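Workshop & Kitchen > Kitchen Tips > Tools and Machines
Last updated: May
Filed under: Counter work, Automation, Clearing up

Can a Machine Clear the Stove Yet? Notes for People Who Would Like One To

By Kelechi Oyelaran

Readers of these tips ask about robot arms more than they ask about knife sharpening. The question is usually the same: is there a machine that will put things in the pan, take the pan off, and wipe up. The short answer is that single steps are within reach and whole chores are not. The notes below cover what makes a step easy or hard for an arm, and what you can do in your own kitchen or shop with the same knowledge.

The work discussed is loading and unloading a pot on a play kitchen. A play kitchen is a fair test bench. The layout is that of a real one, nothing is sharp, and a dropped piece of food costs nothing.

1. Judge the container before the food

The rim decides most of it. A pot with a wide mouth accepts a piece that arrives off center. A pot that is already full does not, because the next piece lands on other pieces and rolls. People correct for this without thinking: they nudge the pile with a knuckle and carry on. An arm needs that nudge written in or trained in as a step of its own.

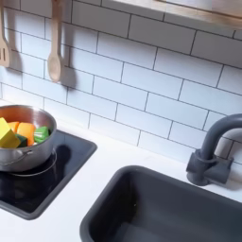 Toy vegetables in a steel pot, filled roughly to the rim.

Chunky shapes with flat sides suit a two-finger grip. Rounded pieces are worse, and a piece tucked low between two others is the worst of all, as the fingers have no room to open on either side of it. If you are setting up a pick task at home, start with cubes well apart on a flat surface. Move to a pile later.

Shiny metal deserves a warning. A polished pot picks up the color of everything near it, and a camera may read a reflection as an object. Changing the lamp angle is cheaper than changing the software. Try that first.

2. Keep a hand's width around anything you want picked up

A gripper needs clearance for itself as well as for the object. On the small arm I keep on my own bench, a Ginex, the fingers want more space open than closed, and the wrist above them is wider again. Items pushed against a backsplash or against each other are reachable by a person and unreachable by the arm.

The same rule helps human cooks. Leave a clear strip beside the burner for the next thing going in. Do not store the salt there.

In a run of 173 pick attempts on my bench, the misses were mostly of one kind: the finger touched a neighboring block on the way down and moved the target. Spacing the blocks out fixed more of these than slowing the arm did. Slowing the arm is still worth doing near glass.

3. Watch the whole arm

Beginners watch the fingertips. The elbow is what knocks over the oil. Any arm that reaches across a counter sweeps a volume of air above it, and hooks, shelf edges, hanging spoons and faucets all stand in that volume. Before running a motion at full speed, run it slowly once and look along its length from the side.
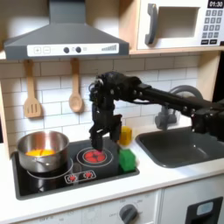 Gripper down at the right burner, with a green block and a yellow block at the edge of the stovetop.

Where the base is mounted matters as much. An arm set at the sink end of a counter hides part of the sink from anyone, or any camera, on the other side. Put the base where you have no work to do. If there is no such place, use a second camera -- one looking down, one from the front -- and expect to spend an evening lining them up.

Hang utensils on the side away from the arm. Take down anything that swings.

4. What the machines can and cannot do at present

Picking up one block and setting it in a pan: yes, with practice and fixed lighting. Doing it again with the pan moved 3 inches: often. Sorting a mixed pile by color: fair. Fitting a lid: poor. Wiping a counter so that it is clean in the corners: poor. Judging that the onions are done: do not wait for it.

On the shop floor the picture is better. Parts arrive in trays, the light never changes, and the same move repeats all shift. The Phan bench feeder at the Lelden shop logged 1,531 parts between stoppages last spring. A kitchen does not offer those conditions, and most people would not want to live in one that did.

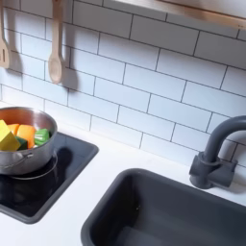 Lelden, May

Clearing up is the chore people want most, so it is worth breaking down. A pot on the left, an empty sink on the right, and a strip of white counter between them make a short job for a person: lift, carry, tip, set down. For an arm it is four separate problems.

Lift. A thin wire handle gives little to hold, and a full pot tilts if taken off center. Use a pot with a stiff, straight handle for trials.

Carry. Weigh the load first. My practice pot with its contents comes to 485 grams, within the limit of the arm but not by much at full reach. Keep the path short and the elbow bent.

Tip. Turn the wrist slowly over the middle of the basin. A faucet spout should be swung out of the way beforehand if it swings.

Set down. Lower until contact, then open the fingers. Dropping from even a small height will mark a basin.

A deep, dark sink is hard on cameras. Dark pieces in the lower corners disappear. A sheet of white plastic in the bottom helps, and a small lamp aimed at the back wall helps more.

5. If you intend to buy

Ask for the payload at full reach. Ask whether the finger pads can be replaced and what they cost. The Soltura pads I use wear smooth at the tips and are held on by two screws, so changing them takes a few minutes. Wipe them with dish soap and water, dry them fully, and keep oil away from them.

Keep the power switch on your side of the counter. Fix the base with bolts; clamps creep.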